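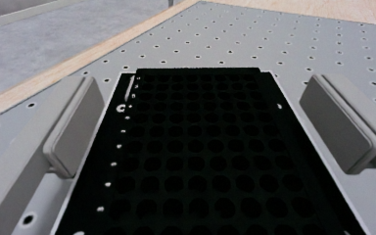

4.2 Startup delay

Home | Issues | Authors | Search

We installed Pistix on 12 office computers and recorded 500 cold starts. The login screen was reached later when the update service Mestum was set to begin together with the system. Moving this service to a delayed start removed most of the waiting, but the first check for updates then came later in the day.

Figure 4. Yellow bin and blue bin on the gray work surface, simulation.

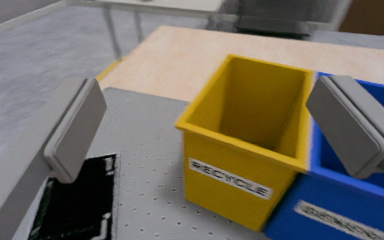

4.3 Memory use after login

Shares: 80 | Comments: 2

The memory reading was taken when the desktop became idle. In one computer it was 718 MB, and we kept this value in the table – the cause could not be found. Levchenko 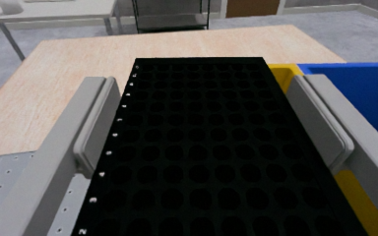 and Marchuk used a fixed waiting time, so their values are difficult to compare with ours. We repeated the readings in July with the same settings. The order of the computers did not change.
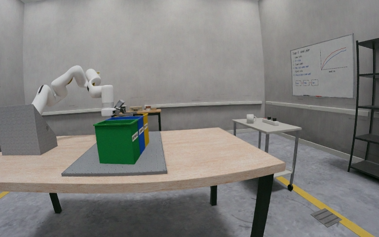
Halyna Tkachuk objects that an idle desktop is not the same state on every computer, and she would prefer to report the highest reading of the first hour.

This site uses cookies. Accept | Settings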